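Werholm Tabletop Handling Service: Frequently Asked Questions

Reading time: 3 minutes

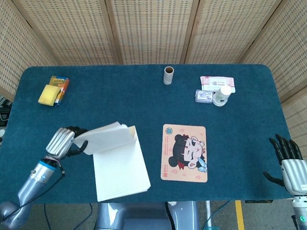 Werholm tests whether a two-armed robot with five-fingered hands can do a given tabletop job before a customer spends money on one. You send us the objects and a written task. We set the job up at our Okel site, run it, and send back video, a log of every attempt, and a short report. The questions below come up most often.

What kinds of jobs do you take?

Light work that a seated person could do with two hands. Turning notebook pages, sorting cards, moving bottles and small boxes, picking up sponges, and opening soft packs are all common requests. We don't take liquids in open containers, live electrical parts, or blades.

Is there a weight limit?

Yes. A single object can weigh up to 58 ounces. Anything heavier goes on a different rig, and you would need to ask Eduardo Lumanlan for a separate quote.

How many attempts are included?

The basic plan includes 20 attempts on one task. The extended plan includes 224 attempts and lets you split them among up to 10 tasks. Attempts that fail because of our equipment are run again and are not counted.

Can the hands manage paper?

Single sheets that are already lifted at a corner are usually fine. Separating two thin pages that lie flat together is much harder, and we report those results on their own line so they don't get mixed in with the rest. Bound notebooks do better than loose sheets. Glossy cards lying flat on a hard surface are the worst case, and a cloth-covered table helps.

Do both arms have to be used?

No. Many page and pick-up tasks use one hand while the other waits. If your task needs one hand to hold and the other to work, say so in the task sheet. Two-handed tasks take longer to set up and are charged at the extended rate.

Should I send extra objects?

Send at least two of everything you want handled, and more if the item is soft or tears easily. We also keep a shelf of household items that can be placed on the table as clutter. Tell us if you want the table kept clear.

Does a person control the robot?

It depends on the plan. Basic runs are done by an operator. Extended runs can be done by an operator or by your own control software, provided it works with the Umelance interface. Razia Orakzai checks all customer software before it is run on the arms. Allow extra time for that check if it is your first order.

Who owns the video?

You do. We keep a copy until the report is accepted and then delete it, unless you ask us to store it longer.

What happens to my objects afterward?

They are shipped back at your cost or recycled. Please mark your choice on the packing slip. Boxes that arrive with no slip are held at the front desk and the job does not start.

Can I watch a run?

Yes, by video link, from 9 a.m. to 4 p.m. Visits in person are possible on extended orders. Lilibeth Quiambao handles the bookings.

Do you sell the robot?

No. We can give you a parts list and the hand settings used in your runs. For purchase and repair, most of our customers go through Kourkoulas.

Can an order be changed after it starts?

You can change the order of the tasks at any point. Swapping in a new task is allowed once, as long as no attempts have been made on the old one.

Related items
How to write a task sheet
Packing and shipping your objects
Reading your attempt log
Basic and extended plans compared
Setting up customer software with Umelance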